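Lulleo Placement Study: Frequently Asked Questions

By Lenuța Bălan and Teodor Grecu
February

What is the study about?

We wanted to know whether a small arm could learn to place a piece on a named square, such as "B2," from a modest number of demonstrations, and whether it could then handle squares it had seen only rarely. The policy takes camera images and a short text instruction and outputs joint positions. There is no separate step that looks up where a square is.

Why a three-by-three grid?

It gives nine targets, a clear right answer for each one, and instructions short enough that language isn't the hard part. We did not train the arm to play tic-tac-toe. It has no idea whose turn it is or who is winning. If you want a game, you need a separate program that picks the move and sends the square name to the arm.

How are the squares named?

Rows are A, B and C, and columns are 1, 2 and 3. The instruction always gives the letter first. We tried both orders early on and dropped the second one after Bogdan Stanciu found that operators were mixing them up while recording.

How much data did you collect?

The full set has 1474 demonstrations, all recorded by teleoperation. We removed 80 of them before training, mostly for wrong labels or for a piece that was dropped on the way. The rest were used as recorded, including slow ones and ones where the operator corrected a bad approach partway through.

Where does each piece start?

In a taped pickup area to the left of the grid. The piece sits on a white card there.
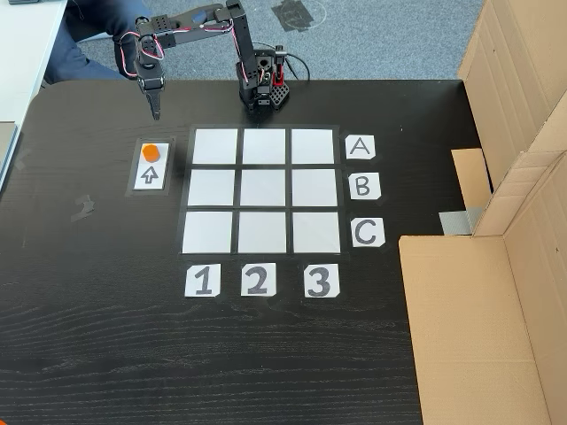 Keeping the pickup spot fixed was a deliberate choice. It means the grasp is nearly the same every time, so most of the errors we measure come from the second half of the motion — reading the instruction and getting to the right square. The cost is that the policy is poor at picking up from anywhere else. We moved the start area by a few centimeters in one side test and the grasp failed on most attempts.

What counts as a success?

The piece has to be released with its whole base inside the named square. Touching the tape is a failure. So is a correct placement that takes longer than a minute. Nadège Chauvin scored the trials from video without being told which model was running.

What were the results?

We ran 200 trials per model. The model trained on all squares equally did well on every row, with its weakest results in row A, closest to the arm's base, where the elbow has to fold tightly. The model that saw few examples of column 3 usually got the row right and then stopped one column short. Adding more column 3 examples fixed most of this. Training longer on the same data did not.

Does it work with pieces already on the board?

Less well. The main set uses an empty grid at the start of each episode. A smaller set of 359 demonstrations with other pieces present is being checked now, and we will report on it separately.

Can I use the data?

Yes, for research. Write to Tincuța Costache and say which camera views you need — the full download is large and many people want only one view.

Contact: Tincuța Costache, Lulleo project office | © Lulleo | Back to top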